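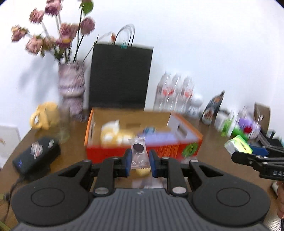
Snacks and an open cardboard box on a wooden table.

What is a boarding school?

Most schools send you home in the afternoon. A boarding school keeps you. You have lessons there, eat there, sleep there and lose your socks there, usually for a whole term at a time.

Students who live at the school are called boarders. Students who go home each day are called day students, or sometimes "the lucky ones", depending on what was for dinner.

Why would anyone live at school?

Mostly because of distance. Australia is very big and its schools are not spread out evenly. If your family runs a sheep station outside Dedolstead, the nearest high school might be 500 kilometres away, and no bus driver wants that job.

Other kids board because their parents move around for work, or because the school teaches something special, like music. A few ask to go after reading too many books about midnight feasts. Real midnight feasts are mainly crackers, eaten very quietly.

Where do you sleep?

In a boarding house. Bosham College has 609 students, and 80 of them are boarders. They share two houses called Molefe and Laltilska, and each house believes it has the better showers.

Younger boarders often sleep in a dormitory, a long room with several beds in it. Older ones may get a room to themselves, with a door that shuts. They talk about this door a lot.

Who looks after you?

Adults called house parents live in the building. They hand out medicine, help with homework and can hear a chip packet opening from about 200 metres. There is usually a nurse as well.

What happens after lessons?

Sport or clubs, then a shower, then dinner at 6 pm. After that comes prep, an old word for homework done in a silent room while somebody watches you do it. Phones are often collected at bedtime – you get yours back in the morning.

Do boarders get homesick?

Yes, lots of them, and often the big noisy ones. It tends to be worst in the first few weeks and at bedtime. Talking to a house parent helps, and so does ringing home, although the dog is rarely much good on the phone.

Words to know

Term: one of the chunks the school year is cut into.
Exeat: a weekend when boarders may go home. You say it "EX-ee-at". It's Latin, so you may complain.
Matron: an older name for the person who runs the house and knows where your other sock is.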